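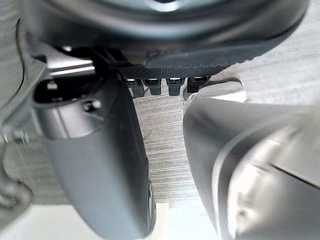 26 June 2022
Gutar arm, student project, notebook 2
Entry by A. Fashola

Picking up from the list on the last page. Items 1 and 2 (finger remount, bench power) closed. Item 3 (wrist wiring) still open. Item 4 (grip repeatability) started today, results below. Item 5 (competition script) not touched.

Finger remount

Dark finger came off twice. First time the screw went in cross-threaded and I backed it out before it did damage. Second time I ran the screw by hand until it seated, then a quarter turn with the driver. Play at the tip is now too small to feel. The silver finger was left alone, and its zero is the reference for everything that follows.

After the remount the closed position moved. Old value in the config was 799 counts, and at 799 the tips met and the motor kept pushing. Changed the closed limit to 800 minus a margin read from the file, so the margin can be changed without editing the code. Teguh wants the margin stored per finger pair. Agreed, but it can wait until we have a second pair.

Do not use the old config from the Yensuk folder. It loads without an error and has the open and closed limits swapped. I renamed it with OLD in front. If you have a copy on your own laptop, delete it.

Wiring

The four small plugs under the plate are the ones to watch. They sit directly over the gap between the fingers, so a tall part held high in the grip can reach them. Measured with the calipers at full close and wrote the clearance on the drawing. For the competition parts it is fine. For the long dowels we use in practice it is not, and anyone running dowels should hold them low, with the top end below the finger screw.

Continuity checked on all lines with the arm parked, then again with the wrist at both ends of its travel. No opens. One line read high at the clockwise end and normal everywhere else. Reseated that plug and repeated: normal at both ends. I don't count this as fixed. A plug that reads well after reseating may only have been disturbed. Leaving it on the list.

Teguh suggested a strip of Kapton over the row. I would prefer a printed guard that clips to the plate, but the plate has no free holes and I don't want to drill it. Tape for now, guard to be drawn by whoever has time.

Grip repeatability

Test part: the short block from the Ivurari set, same block every time. Pick from the taped outline, lift, hold, set down in the same outline, release, return to park. Slow profile. Vacuum off, compliance off, camera lights off.

Planned 450 cycles, stopped at 148. Reason for stopping: the block was walking toward the silver finger a little on each release, and by then it was over the tape line. Continuing would have tested the outline more than the gripper.

No drops up to the stop. Motor current at close was flat for most of the run and rose slightly near the end, consistent with the block being off center and one finger arriving early. Log is in the shared folder under today's run.

Possible causes of the walk, in the order I would check them:

1. Fingers not opening at the same rate. Likely, given the remount.
2. Tool center point off by the amount the dark finger moved. Also likely, and easy to measure.
3. Bench top not level. Checked with the short level, looked fine, but the level is only as long as my hand.

Teguh ran ten cycles afterward with the release height raised by a millimeter. The walk changed direction. I don't have an explanation for that and would like it repeated before we discuss it.

Timing

Full cycle on the slow profile is roughly 11 s. The Primusine task allows less than that, so the fast profile has to be made to work before November. On the fast profile the wrist overshoots and comes back, and the loop of cable on the left side swings with it. Check that it can't catch on the bracket bolts before anybody runs fast unattended.

Next

– Re-measure tool center point with the pointer (AF)
– Open and close at three speeds, film from the side, compare finger arrival (TG)
– Repeat the raised release test, same block, full count
– Tape over the plugs, then continuity again at both ends of travel
– Move closed limit and margin to the shared config, remove from script

Arm left parked, fingers open, bench power off. The 2 mm driver is back in the tray. The 2.5 is missing again, please return it.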